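4.2 Comparison of finger sets on the two-arm sorting task

The second set of trials compared two finger sets, the stock fingers supplied with the arms and a longer, softer pair we refer to as the Rallwood fingers. Both were run on the same two-arm station at the Salgate lab, with the same controller and the same learned policy. The policy was trained on 1571 teleoperated demonstrations, all recorded with the stock fingers, and was not retrained for the other set. We wanted to know how much of its performance would carry over when only the contact surfaces changed.

The task is to sort garden trowels by color into two trays. Trowels were chosen over the blocks used in Section 4.1 for three reasons. Their weight is uneven, so a grasp far from the balance point lets the blade swing. The handles and blades call for different grip widths. They also overlap when spread on the floor of the station, and an arm often has to lift one trowel off another before it can place it. Light green trowels go into the orange tray on the left and pale blue trowels into the teal-blue tray on the right. Each arm works on its own side, and the policy decides the order of picks.

We ran 369 trials in all, divided between the finger sets in alternating blocks to limit the effect of motor warm-up. Before each trial an operator spread the trowels in front of the trays by hand. Layouts were not matched between blocks, and we treat this as a limit on what the comparison can show. A pick was scored as a success if the trowel came to rest with its blade inside the correct tray. A handle left leaning over the rim was not counted as an error. An arm was allowed 3 attempts on a trowel before the trial was stopped.

The stock fingers did better on isolated trowels, mainly on grasps at the handle. The Rallwood fingers did better in piles, where their length let them reach under a blade without pushing its neighbor away. Their main failure was a slow rotation of the trowel during transport, which sometimes left the blade resting on the tray wall. The Clarovitz controller logged no position faults with either set, and we found no sign that the added finger length disturbed the arm's tracking. Wrist camera views were partly blocked by the longer fingers during the last part of the approach, and 2 of the training operators noted the same problem when they tried the set by hand.
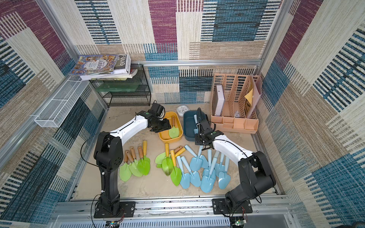 Figure 3. Two-arm station during the trowel sorting task, with both grippers at the trays.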